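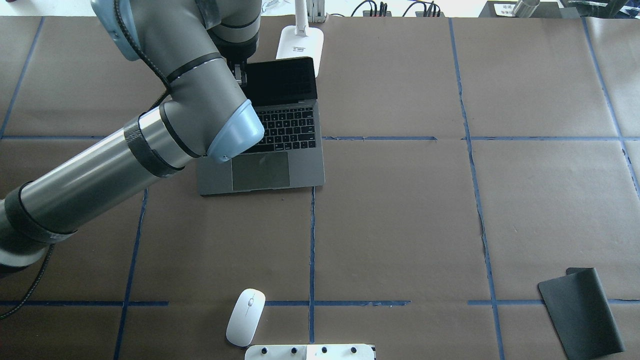

Brown paper on a work table, marked out in rectangles with blue tape.

In praise of the big brown roll

I bought my first full roll of brown paper to post a lampshade. The lampshade went off to my sister in December, badly wrapped, and the rest of the roll stayed behind the kitchen door, taller than the dog and getting in the way of the mop. I thought I'd have it for life. By spring I was down to the cardboard tube and on the phone ordering another.

I have become a bit of a bore about it, I admit. But once there is a roll in the house you start seeing jobs for it everywhere (lining drawers, covering schoolbooks, kneeling on when you bleed a radiator), and then you start meeting the other people who feel the same way, and there are far more of us than you'd think.

Shirley Pelletier has run the Dresano sewing rooms in Talmont for most of her working life, up a flight of stairs so steep that deliveries are hauled up on a rope. She cuts every pattern from brown paper. Tissue is for shops, she told me, and card is for people with more cupboards than she has. Her patterns hang on butcher's hooks along a rail at the back, 585 of them at the last stocktake, each with the customer's surname in red pencil and a hole punched through the top.

I asked to see the oldest and she went straight to it: half a waistcoat, soft as an old pillowcase, with so many pencil corrections around the armhole that it looked like a map of somewhere hilly. The man it was drawn for has come back every few years to have the same waistcoat made again, a little wider each time. She just moves the line out and writes the year next to it.

"You can argue with brown paper," she said. "You can rub out on it, stick a bit on, fold it up and sit on it. It still lies flat when you want it."

Her one firm rule is about the two sides. Run your thumb over a sheet and you'll feel that one face is smoother and has a slight shine, and the other is duller and a little toothy. Shirley draws on the dull side, always, as the pencil bites there and doesn't smear under her sleeve. I had gone through an entire roll without noticing there were two sides at all!

Getting the curl out

The great complaint about paper on a roll is that it wants to go back to being a roll. Everybody has a cure. Shirley pulls hers backwards over the edge of the cutting table in one long sweep, like somebody whipping off a tablecloth, and it drops flat. I have tried this perhaps 200 times and torn a good many of them. Slower is better, with one hand on top keeping the sheet pressed down against the edge.

My own method is lazier. I cut what I need the night before, roll it the wrong way round a broom handle, put a couple of elastic bands on and go to bed. By breakfast it behaves. A warm iron on the dull side works too if you are in a hurry, with no steam, and you'll find the kitchen smells rather pleasantly of parcels.

Tape matters more than I expected. Ordinary clear tape is a menace on brown paper and will lift the top layer clean off when you try to move it. Painter's tape comes up nicely if you peel it back low, almost flat against itself. Gummed paper tape, the kind you wet with a sponge, is the one for anything permanent, and it has that lovely taste-of-envelopes smell as well.

The bookbinder's offcuts

A few streets down from the sewing rooms is Rathore, a bindery with a green door and a bell that doesn't ring. Lalit Solanki works there at the back bench, mostly on hymn books and family albums, and he is the most cheerful person on the subject of glue I have ever met. He gets through brown paper by the armful. It goes under whatever he's pasting, one clean sheet for each page, and he tears the used one away and drops it on the floor without looking. At the end of an afternoon he's ankle deep.

He also uses it inside the books, where no reader will ever find it. A strip goes down the spine, under the cloth, to make a hollow tube that lets the book open properly. He showed me how to fold one and then handed me a dictionary with its back off and let me do it for real, which was brave of him.

The thing you need for this is grain. Paper bends more easily one way than the other, and a spine strip that has been cut the wrong way round will buckle as the paste dries. Lalit tests a sheet by bending it over gently in each direction without creasing it and feeling which way pushes back. I could not feel any difference on the first go. On the fourth or fifth I could, quite suddenly, and then I went home and bent every piece of paper in the house.

The offcuts go in a tea chest by the door and anyone may help themselves. Local children use them, and so does the fishmonger, and so now do I.

Buying a roll

Weight is the number to look for. The thin stuff sold for wrapping is fine for drawers and rubbings but goes into holes if you rub out more than twice. Shirley and Lalit both buy theirs from Dallik, a small paper merchant by the canal who will cut you a yard of each weight to try before you choose. Ask for the heavier sort if you're making patterns and the middle one if you only want a single roll for everything. Mine is the middle one.

Width is worth a thought too. A roll 30 inches wide will cover most tables in one piece, but do measure the table first. Ours is 31, so I have a stripe of bare wood down one side and a ring on it from somebody's cocoa.

Store it standing up if you have the height, or across two hooks under a shelf, and keep it off a stone floor or the bottom edge goes wavy. Slip an old stocking over it to stop it unrolling. I'm on my fourth roll now, and my sister has asked whether I could please post back the lampshade's other half, so I'll be needing a fair length of it this week.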